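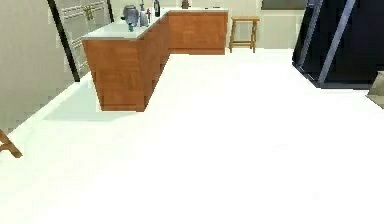 Render, kitchen corner, wood fronts and white top.

Bench notebook, finishing – October, started 8:30 a.m.
5 min read
Print | E-mail

Oil and wax on end panels, second round. Carrying on from the Bitik pages. The old boards are on the rack by the compressor, leave them there for now.

Question is still the same. The Birko oil looks good on day one and goes dull wherever people wipe it with a wet cloth. The Nitum hardwax holds up better against water but takes a long time to cure, and the shop is cold in the mornings. Want to know if one coat of Birko under one coat of Nitum is worth the extra handling.

Prep. All the boards came from the same plank so the color is as close as it's going to get. Sanded to 150 with the orbital, then by hand along the grain with the same grit. Did not go finer. Last time the finer boards took up very little oil and we had no use for the results. Vacuumed, wiped with a tack cloth, left standing on edge.

Board A: Birko only, 2 coats.
Board B: Nitum only, 2 coats.
Board C: Birko, then Nitum.
Board D: bare, for comparison.

Applied with the white pads. The Birko goes on thin and soaks in fast near the ends, so I went back over the end grain before wiping off. The Nitum drags. It needs a smaller amount on the pad than the can says, otherwise it leaves ridges that show up only after it has set. Board B has one ridge near the drilled hole. My fault, left it in, don't read anything into it.

Rags went in the water bucket and then outside. Please keep doing this. There was a dry oily rag on the saw table when I came in.

10:15 – C is tacky under the Nitum. Probably should have waited longer between coats. The Birko had no shine left and felt dry to the back of the hand, but that is clearly not a good enough test. Moved C closer to the heater, then moved it back because the others are not near the heater and it would spoil the comparison.

Water test, on the first-round boards that have had time to cure. Wet cloth, 50 strokes with the block on top for weight, then let dry and look at it sideways under the lamp.

Birko: grain raised, rough to the fingertips, a gray patch where the cloth turned around at the end of each pass.
Nitum: slight loss of gloss, no roughness I can feel.
Bare: as expected, very rough.

Coffee left in a ring on each. On the Birko board it marked and would not wipe off. On the Nitum board it wiped off with a damp cloth. Dish soap, full strength, made both of them look worse and I'd like to repeat that one diluted, the way it gets used at a sink.

The other thing is the bottom edges. Every returned panel from the Oláh job had failed at the bottom and not on the face. Mop water gets up into the end grain and the finish lifts from there. Faces were fine, a bit scratched. So I think we are testing the wrong surface. Same goes for washrooms, where the floor gets far more water than any kitchen.

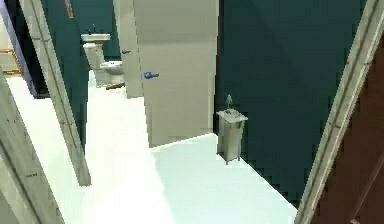
A note in the margin, different pen, says the Oláh panels were never sealed on the bottom edge in the first place, because they were trimmed on site after finishing, and that no oil or wax will fix that unless the fitters carry a small can with them. Fair. I had not known about the trimming. I'll check it against the job sheet.

If that's right, the edge test needs a freshly cut edge touched up with a brush and no sanding, done the way a fitter would do it on his knees. Cut the strips this afternoon from what is left of the plank. Stand them in the shallow tray with enough water to cover the cut.

3:40 p.m. – C still tacky. A and B fine to handle. Strips cut and labeled in pencil on the back face. Brushed Nitum on half of them, Birko on the rest. The brush is no good for Nitum, it sheds. Need a cheap foam one.

To get: foam brushes, more white pads, a lid that fits the Birko can. The old lid is bent and there's a skin on the oil already.

Tray test goes in once the strips have cured. Don't move the tray off the lower shelf, it's level there.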